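Teaching an Arm to Put a Computer Together: Our Project Report

Tantzin's Bench, Robotics Capstone
Written by Tonantzin Valdovinos for the Tlapale project

I want to start with a thank you to everybody who let us take over the long bench for the whole term, and who put up with the noise of the gripper opening and closing while they were trying to study. This report is for the course, but I have also tried to write it so that next year's students can pick up where we stopped, so please forgive me if I go on a bit in places where a shorter report would have done.

The project is called Tlapale. The goal was to gather enough good examples of a person guiding a robot arm through computer assembly that a learning system could pick up parts of the job by itself. We did not set out to build a clever new model. The learning code, which we call Zullero, is a fairly plain imitation learner that looks at the wrist camera picture and the position of the arm and guesses the next small movement. What we cared about was the examples, and how the way you gather them changes what the learner can do with them afterward.

When I wrote the proposal back in January I thought the hard part would be driving the arm. It is hard (my first evening was mostly me steering the fingers into the side of things very slowly), but you get used to it faster than you would expect. Deciding what counts as one example took us much longer. If a person picks up a part, hesitates, puts it back, and then picks it up again properly, is that one example or two, or should it go in the bin? We argued over this for most of a month, and I will come back to it below.
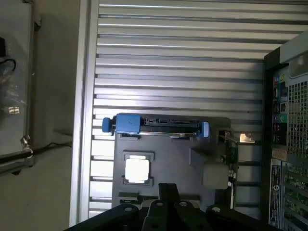 We settled on a simple rule. An example begins with the gripper open and clear of everything, and it ends when the part has been let go and the gripper has moved away again. Whatever happens in between stays in, including hesitations, as long as the person finishes the job. I was against this at first because I wanted every example to look smooth and sure of itself. My mind was changed by our first small test, where a learner trained only on the smooth ones had no idea what to do once it drifted a little to one side. It had never been shown anybody recovering from a small mistake, so of course it couldn't do it.

By the end of the project we had 3000 examples saved. Of those, 114 were set aside because the camera picture and the arm positions did not line up in time – a fault in our recording program, Pluvus, that I should have caught much sooner than I did. Please, whoever comes next, look at your recordings on the same day you make them. Play back a few from the start of the session and a few from the end. I kept telling myself I would do it on the weekend, and then the weekend would be full of something else.

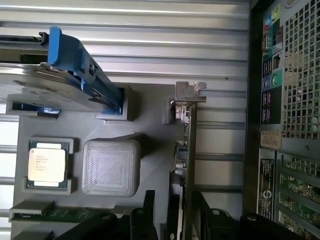
Reading time: 4 minutes

The wrist camera deserves a section of its own. It moves with the gripper, so the fingers stay in view while everything else shifts, and I think this helped the learner a great deal when it was close to a part. The weak spot is that the camera sees very little of the bench when the arm is low. Shiny metal gave us trouble too. A bright reflection slides along as the arm moves, and an early version of Zullero seemed to pay more attention to the reflections than to the parts. Varying the lighting between sessions made this better, though I can't claim it cured it.

Sessions were kept to 30 minutes for each driver. Past that point people get tired and begin to take shortcuts, and the shortcuts end up in the data along with everything else. We also asked each driver to write a line or two in the log after every session, just in their own words. Those notes were far more useful than the form with check boxes that I had spent so long designing – one driver's remark that she had started coming in from the left "to see the slot better" explained a pattern I had been puzzling over for days.

For the labels we used Priner, a little page where you watch an example and mark the moment of grasp and the moment of release. It is slow work, and I would suggest doing it in pairs with something nice to drink. Two people will often disagree on the moment of grasp by a few pictures, and we kept both answers and used the middle.

There is plenty left to do. The learner is decent at reaching for a part and much less sure of itself when lining one up with a slot, and I suspect it needs more examples that start close in, with the part already held. I would also like to see drivers who are left-handed, and some who have never opened a computer before. The session logs and the labeling guide are in the project folder, and the notes on fixing the timing fault are in the file beside them.

Last updated Sun 23 August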